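Week 8: Museum Ships and Historic Hotels as Visitor Attractions

Last week was theme parks, and this week is one of my favorite topics in the whole course: old places that people can walk through, eat in and sometimes sleep in. Bring your reading notes from the Cartwright packet, the pages on off-season pricing especially.

Why give tickets away?

Fixed costs. A moored ship has to be painted, pumped and insured whether the gangway is busy or empty, so one more visitor on a rainy Monday costs the operator next to nothing. Free admission for local residents fills the decks in the slow months, and those same people buy lunch, pay for parking and come back in summer with their cousins!

Our running case is the Lirthorpe, a retired ferry with a small hotel on the upper deck. It has 50 cabins and a ballroom that holds 600. Look at those two numbers side by side for a minute. Most of the people at a big wedding can't stay the night on board, and that gap shapes nearly every decision the managers make, from shuttle buses to the hour the bar closes.

Terms to know

Resident offer: a discount or free entry tied to a home address, usually checked with a driver's license.
Secondary spend: everything a visitor pays for after getting in.
Shoulder season: the weeks on either side of the peak. For the Lirthorpe, April is the big one.
Self-guided tour: a set route with signs or a handset, cheap to run and easy to scale up.
Timed add-on: a guided extra with its own ticket, such as the engine room walk. Love these, they sell out fast.

For section meetings

1. Work out which Lirthorpe tours could be self-guided and which need a guide. Stairs and low doorways matter a lot.
2. Compare the Sasteo and Brukis booking pages. Count the clicks between the home page and a paid ticket.
3. Draft a resident offer for the shoulder season, one page, with start and end dates and any blackout days.
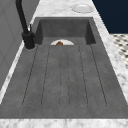
4. Swap drafts with a partner and mark every spot where a visitor at the ticket window could get confused.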